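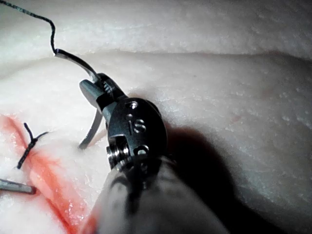

A reply to my last thread wants to know how anyone gets from Mullitholm to a hospital appointment in Grilow without a car, and whether the 302 still goes up to the main entrance.

It does, but only part of the day. I've made the trip enough times now to write it all down, so this is a long one.

1/ The 302 leaves from the shelter by the chapel. Turnia run it. The first bus gets you to the hospital before the outpatient desk opens. The second one leaves you cutting it fine for anything before ten.

2/ In the middle of the day the 302 stops at Grilow bus station and goes no further. You change there to the 176. Same stop, other side of the shelter. The two are not timed to meet, whatever the leaflet says.

3/ Allow 90 minutes door to door if you have to change. On a school day I'd allow more for the bit past the retail park.

4/ The new timetable started on 01/12/2024. If you have the old green leaflet at home, throw it away. The return times are all different, and the last through bus back is now earlier than it was.

5/ Concessionary passes are no good on the first bus of the morning, which is the one most people with early appointments need. You pay the full fare. I have written to Turnia twice and had the same letter back twice.
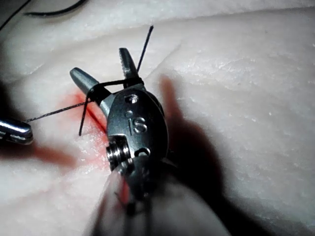 6/ After that first bus your pass works as normal, and it works on the 176 as well. If you have no pass, ask for a through ticket when you get on the 302. It saves you 80p over buying two, but the driver won't offer it.

7/ You can ask the hospital to move your slot. Ring the number at the top of the letter and say you are coming by bus from Mullitholm. I've done this three times and they found me a later one twice. Do it the day the letter comes.

8/ Community transport will take you if you can't manage the steps on a bus. They want plenty of notice and they ask for your appointment letter. The form is at the library, ask at the desk.

9/ If you get there too early, the hospital café is dear and usually full. Bortolotti on the corner opposite the bus station is cheaper, opens early and has a toilet.

10/ Going home, stand at the stop nearest the main doors. The one by the car park barrier has a 302 sign on it still, but the bus doesn't stop there any more. I watched two go past before I worked that out.

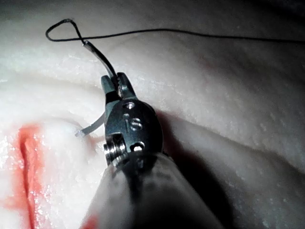 A curved needle in the jaws, over a tissue model.

11/ Several people have asked about Sundays. There is no Sunday 302. The 176 runs but doesn't come out as far as us, so it's a taxi or a lift.

12/ Turnia are meant to look at the route again in April. If you want the midday buses to go through to the hospital, write to them before then and put your appointment times in the letter.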